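Subject: Re: [phi-users] Wrist camera pose drifting when the arm reaches into enclosures

Hi all, I promised to write back once I'd had a proper go at this, and I finally got a free morning.
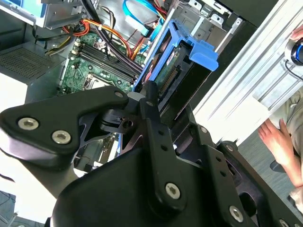
Short version: I think the original poster and I have the same bug, and I don't think it's the camera calibration. For anyone who deleted the thread, this was the message:

> We're running Phí on a single arm with a wrist camera. Out in the open
> the pose estimates are great. As soon as the gripper goes down inside
> a box or a cabinet, the estimate for the part starts to slide, always
> toward the fingers. I've redone hand-eye calibration twice and got the
> same numbers both times. Has anyone seen this? Is there a setting I'm
> missing? We're on the March release with the stock config.

Yes! Seen it, sworn at it. We've been working on desktop computer towers over here at Cletport, and a PC case is pretty much the worst thing you could point this at. You've got cables looping over the memory slots, a metal drive cage with lots of little punched tabs that all look alike, and then our own gripper covering a big part of the view. The gripper is matte black, which I figured would make it easy to ignore. Nope. The screws on it are silver and they make lovely corners, so the feature tracker grabs them and hangs on. They move with the camera, so as far as the tracker knows they're the most stable points in the whole world.

There is a self mask in Phí that is supposed to take care of this. It draws the gripper model into the camera view and throws out anything that lands on it. What I found when I dumped the mask to disk is that the stock one is built from the simplified collision model, and on ours that leaves out the linkage arms completely. So the palm was masked, the finger plates were sort of masked, and the linkages were sitting there handing over features all day long.

I ran the same reach over and over from a recorded log so I could compare. With the stock mask, 78 of the tracked features in a typical close-up were on the gripper. With a mask made from the full visual mesh, that went down to 7, and the slide toward the fingers is gone as far as I can tell. The ones still left are right along the edges, so I also grew the mask by 2 pixels and stopped there. Go much bigger and you start eating the part you're trying to look at, and the CPU socket on our board was already half hidden behind a finger.

If you want to try it, these are the lines I changed in the perception config:

self_mask_source: visual
self_mask_grow_px: 2
self_mask_rate: every_frame

That last one matters more than I thought it would. By default the mask only gets redrawn when the arm moves, and opening or closing the fingers doesn't count as the arm moving. I'd call that a bug, and I'll file it unless somebody tells me it's on purpose. Drawing it every frame adds 44 percent to the time spent in the masking step on our machine, but that step was cheap to begin with and the control loop didn't notice.

Two things I still don't have an answer for. The thin cables come and go in the depth data, and the planner (we use Cesteck for that) treats them as free space one moment and a wall the next. Right now I'm holding obstacles in the map a bit longer before they're allowed to expire, and it makes the arm kind of timid. Also, shiny sheet metal still gives me the odd wild depth reading near the drive cage. I know the Prundanwood folks were playing with a filter for that a while back – did it ever get merged?

To the original poster: could you dump your mask and check whether your linkages are in it? If they are, then I'm wrong about it being the same problem and I'd like to see a log. Mine's too big for the list, but I can put it up somewhere if people want it.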